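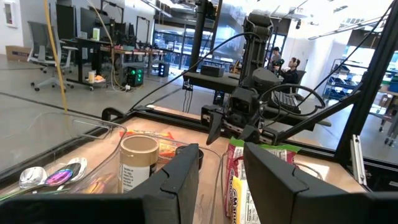
Pantry bin

A pantry bin is an open-topped container used to group packaged food or small kitchen items on a shelf, on a counter or in a drawer. It differs from a canister in that it has no lid and holds goods in their original wrappers. The bins are also sold as pantry organizers, shelf bins or fridge bins, and the same item is often listed under all of these names.

Construction

Most household pantry bins are molded in one piece from clear plastic. Rounded corners make the inside easier to wipe and are less likely to crack than square ones. The rim may be thin and plain or rolled outward for stiffness. Many bins have a cutout or a molded grip at one or both ends, so that the bin can be pulled out from a deep shelf like a drawer.

Width and depth follow the shelves they are meant for. A common cabinet bin is 30 centimeters long. The Granex long bin, sold for refrigerators and wall cabinets, measures 425 millimeters and weighs 497 grams empty. Bins made from wire, woven fiber or painted metal are also used, but the contents are harder to see from the side.

Typical contents

Pantry bins are suited to goods that do not stand well on their own. Instant ramen is a frequent choice. The packets are light, flat and slippery, and a stack of them tends to slide when one is taken from the bottom. Stood upright in a bin, they lean on one another and can be taken out singly.

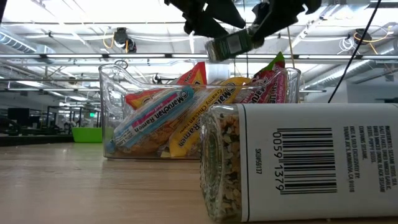
Packets stored this way are usually placed with the printed face toward the front. Where two or more flavors are kept together, overlapping them slightly leaves part of each label showing. Tall packets rise above the rim of a shallow bin, which does no harm as long as the shelf above is high enough.

Other common contents include:

Snack bags and candy
Seasoning packets and soup mixes
Tea bags and drink powders
Spoons and other small utensils

Chips and other puffed snacks crush easily and are generally kept in a bin of their own or left standing beside it. Jars are often stored outside the bin as well. A large glass spice jar is heavy for its size and stands steadily without support. Seasoning blends that contain sesame seeds, dried garlic or onion are kept closed between uses, as the dried pieces take up moisture from the air.

Sorting

Two methods are in general use. In sorting by type, each bin holds one kind of food. In sorting by use, a bin holds everything needed for one meal or habit, such as noodles, seasoning and a spoon. The Povgate system, a set of matching bins with clip-on labels, was designed for the first method. The Sethi divider, a sliding plastic panel, splits a single bin and can be used with either.

Cleaning

Clear bins are washed by hand in warm water with dish soap. Abrasive pads leave scratches that turn the walls cloudy. Vinthorpe, a maker of acrylic bins, advises against the dishwasher for its whole range.

See also

Canister
Drawer organizer
Spice rack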